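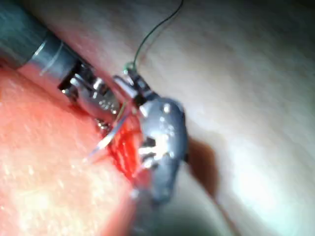 I was scared of curved needles for years. I had a packet of them in the drawer, bought for a footstool I never got round to, and I went on stabbing at cushions with a straight one and swearing. What changed it was learning to stop pinching the thing in my fingers and hold it in pliers instead! Look at how the surgical tool has hold of it: narrow jaws closed around the shank, with the point left free and ready to go in, and the green thread looping up out of the way before it heads off. You want the same at home. Jaws on the shank, never on the very tip (you'll blunt it, or snap it, and then you'll be on your knees with a magnet) and never right over the eye, where the metal is weakest.

So, a page of bits and bobs on sewing with a curved needle. I use mine for cushions that won't come off the chair, split seams on the sofa arm, the lining of a rucksack, and once a year for a big stuffed joint of pork, which is its own adventure and comes further down.

What I keep in the tin

A pair of long-nosed pliers with smooth jaws. Mine came from Flunell, the hardware shop in Skerkcombe, and they're kept strictly for sewing. If yours have teeth, wrap a bit of fabric plaster round one side. Three sizes of curved needle, stuck in a cork. Small sharp scissors. Beeswax. And thread in a colour I can SEE, of which more in a minute.

Cut your thread no longer than 70 cm. I know it's tempting to cut a great long piece and save yourself threading up again, but it'll knot itself into a bird's nest by the fourth stitch and you'll lose more time picking at it. For short splits I use 40 cm.

The turn of the wrist

Don't push a curved needle. Turn it! Start with the point going straight down into the fabric, then roll your wrist as though you were turning a key, and let the needle follow its own bend round and up on the other side. If you shove it forwards it'll either bend or tear a nasty little hole. Practise on an old sponge (a washing-up one is perfect) until your hand gets the idea. It took me an evening with the radio on.

Once the point has come up, let go at the back, take hold at the front and carry on turning the same way. Don't grab right at the point here either. Wait till there's enough needle showing to get a decent grip.

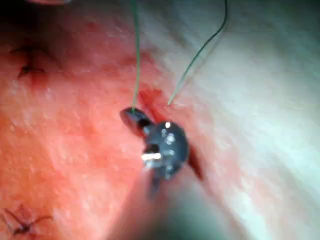 Thread ends are the bit I used to get in such a muddle with, especially on dark upholstery where everything disappears into everything else. My rule now is that the two ends live on opposite sides and don't meet until I'm ready to tie. It's the same shape the green strands make over that red slit, one coming down nearly straight and the other curving in from further over, so there's an open V with the working bit underneath it. You can see what you've got! If I'm on my own at the kitchen table I pin one end to the cloth on the left and drape the other over to the right, and if there's anyone about I make them hold one.

And do think about colour. Everybody reaches for the closest match first, which is right for the finish, but for tacking or for anything that's coming out again I go for something that shouts. Green against red is lovely for this. I had a reel of bottle green from the Ghasemi stall at the market (shade 614, if you're ever passing) and it lasted me ages, because I used it for tacking absolutely everything apart from the green curtains, obviously.

Closing a split without puckers

Start just beyond the end of the split, where the cloth is still sound. Go the same distance in from each edge. I don't measure, I just look, but if you're new to it a couple of chalk lines won't hurt. Keep the stitches square across the split and don't slope them. Pull until the edges touch and then stop. I was always a terrible over-puller and all my seams looked like a cat's bottom. My friend Man-sik, who taught me most of this, used to tap my hand with a ruler.

If the fabric is fraying, run a thin line of fray stopper along both edges on Friday and sew it on Saturday. Well, any two days you like, but do let it dry overnight.
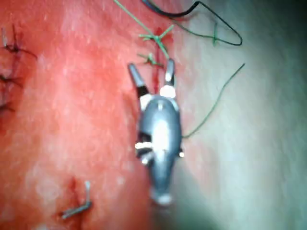
Tying off is where most home mends go wrong, and I include my own sofa arm, which came undone with my mother-in-law on it. On a long split I don't run one thread all the way down any more. I tie as I go, so if one goes the rest hold. There's tied thread along the line of that dark incision too, and the tool has its jaws spread open with a gap between them, which is how I like my pliers to be before I go in for a thread end. Open them first, then move in, then close. If you go in closed and open up when you're there, you'll nudge the stitch you've just made.

For the knot: wrap the long end 2 times round the nose of the pliers, reach for the short end, pull it through, lay it flat. Then once round the other way and pull again. Then one more for luck. Leave tails as long as your little fingernail. Slippery nylon thread wants an extra turn.

The pork

Use a clean needle that has never been near the sofa, please. I boil mine, and I keep it in a jam jar marked KITCHEN. Plain undyed cotton string only, no wax and nothing dyed. Chill the joint well before you start, stuff it less than you want to, and dry both sides of the slit with kitchen paper so the pliers don't skid about. Big stitches are fine. Count them as you put them in and write the number on the foil, then count them out again before you carve.

Two tools are better than one

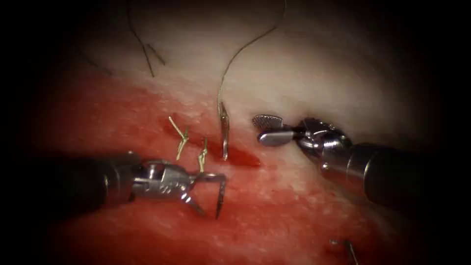
Curved needle gripped on the left, jaws wide open on the right.

I worked with one pair of pliers for ages and used my other hand for everything else. Then Kamran Parsa at our mending evening lent me his flat tweezers and I've not gone back. Needle in the right hand (or left, I'm not fussy), tweezers in the other, and you use the tweezers to steady the edge you're about to go through. Flat, broad ends are kinder than pointed ones, particularly on velvet, which marks if you so much as look at it. Swap over when the needle comes through.

Get your light sorted before you begin. I have a bendy lamp clipped to the shelf, pointed right at the middle of the job, and I move it every time I move along.

A few leftovers that didn't fit anywhere else:

Needle gone sticky? Push it through a bar of dry soap a few times, then wipe it.

Thread won't go through the eye: snip the end at a slant and wet the eye, not the thread.

Leather wants a needle with a three-sided point, and a thimble, and patience.

Put the needle back in the cork every single time you stop, even if it's only to answer the door.

Next month I'm having a go at the footstool. The webbing came on Tuesday's van and it's still sitting in the hall.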